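FOR IMMEDIATE RELEASE

December 10, 2020

Louro Society opens free online library of early colonial militia records

BRORVILLE – After five years of patient reading, typing and rechecking, the Louro Society for Constitutional History is very pleased to open its online library of militia records to everyone, free of charge and with no sign-up needed. The library brings together 3,706 pages of muster rolls, petitions, county returns and assembly debates, all of them concerned with an old question that people still love to argue over at the dinner table: who was expected to serve in the defence of a colony, who could be excused, and who got to decide.

The project began in a modest way, with a single box of photocopied petitions left to the Society by a retired schoolteacher. Most were written by farmers and millers asking to be let off muster during harvest, and a good many were written by their neighbours, who felt strongly that they should not be. Readers who came in to look at the box kept asking whether there was more like it, and so the Society went looking, and kept on looking, and in the end it had far more paper than the reading room had shelves.

"People come to us expecting a tidy answer about what the word militia meant, and I do understand that, because I wanted one too," said Conceição Antunes, the Society's director. "What they find is a great many ordinary people disagreeing with each other, often quite rudely, over fines and muskets and whose turn it was. I have grown very fond of them. I hope that lawyers and students will find the library useful, of course, but I would be every bit as happy if somebody's grandmother found her own family in it." 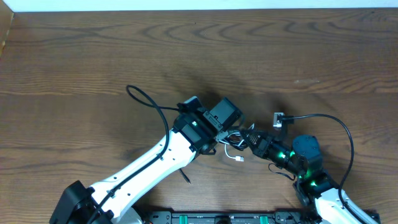

Each document appears as a typed transcript with the original spelling kept, and a plain version in modern spelling sits beside it for those who would sooner not wrestle with an eighteenth-century clerk. The search tool, called Planik, lets visitors look by place, by year or by the kind of service described, and it copes rather well with names that were spelled three ways on the same page. Short introductions explain terms such as "exempt," "substitute" and "enrolled," and there are notes on how militia laws differed from one colony to the next. The Society has taken care not to argue for any side in present-day court cases, and the introductions point to scholars who read the same records quite differently.

The website was built by Nukis, a small Brorville firm, which has also agreed to look after it once the launch is over. A first version was tried out in September by 62 readers, and their comments led to larger type, clearer dates and a much friendlier help page.

Teachers may print and copy any of the transcripts for classroom use. Printed guides to the library, in a run of 2,000 copies, will be mailed to schools and public libraries that ask for one, for as long as they last.

Corrections are warmly welcomed and can be sent in using the form at the foot of every transcript.

Media enquiries: Conceição Antunes, Director, Louro Society for Constitutional History, Brorville

– 30 –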